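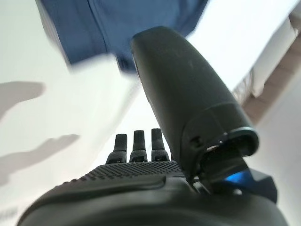

It took away the part of the morning I could do half asleep, according to Do-yoon Kong, and left me with all the parts I had to think about, and I still can't tell you whether I came out ahead.

Chapter 4
When the Work Changes Hands

Most books on automation begin with a factory and a number, usually the number of jobs gone. We shall come to numbers later on (and there are plenty of them, I'm afraid, in the second half of this chapter), but I would like to begin more slowly, with a garment depot at Rullivham, where a firm called Plenano sorts, checks and sends out work clothes for other firms. It employs 38 people. Some of them have been there since the building opened, and a good many are related to one another, as you often find in a small town with one large shed on its edge.

The depot brought in its first robot hands in June, four of them, from a supplier named Bitden. Each has a thick thumb and three smaller fingers, with a fine raised pattern across the palm, and people meeting one for the first time tend to hold up their own hand beside it and compare. That is a very natural thing to do, and it leads straight to the question most of us ask first: will it do what I do? You will find by the end of the chapter that I think there is a better question, but do keep the first one in mind, as it was the one on everybody's lips in the canteen.
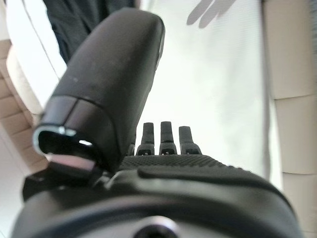 Strand Open Learning – Department of Work and Employment Studies

Before the change, a sorter's shift was made up of many small jobs run together. You lifted a garment, felt it for damage, looked for the label, put it where it belonged and had a chat while you did so. On paper, and in the wage agreement, this was one task, called handling. Once the managers began planning for the hands they had to pull it apart, and they were rather surprised by how much was in it. Man-sik Seok kept a notebook through those weeks and let me read it over a long pot of tea. The notes on lifting fill half a page. The notes on feeling for damage run to eleven, with drawings of cuffs, and they end with the words "ask Do-yoon".

This splitting of a job into its pieces is what we shall call unbundling – the first of the key terms for this chapter, so please do write it down. A machine seldom takes over a whole job. It is given some of the pieces, and the pieces left behind have to be put together again into something a person can do for a full shift and be fairly paid for. 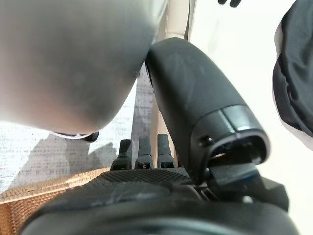
Fair pay was where the trouble began. Under the old agreement a sorter earned a bonus for every garment past 500 in a shift, and a quick pair of hands could make a decent sum from it. With the simple lifting given over to the machines, the people were left with the awkward items, the torn and the unlabelled, and these are slow. On one shift the depot sent out 1232 garments, which pleased the office very much, and not a single sorter reached the bonus. You can imagine the mood in the car park at six o'clock.

It took until the following spring to settle a new rate, based on checks made and faults found. We shall read part of that agreement in section 4.3. First, though, I would like you to take a job you know well – your own, if you have one, or a parent's – and list every small thing it asks for in the first hour of the day. Put down the things that aren't in the job description too, such as showing a new starter where the kettle is, and keep the list by you for the next section.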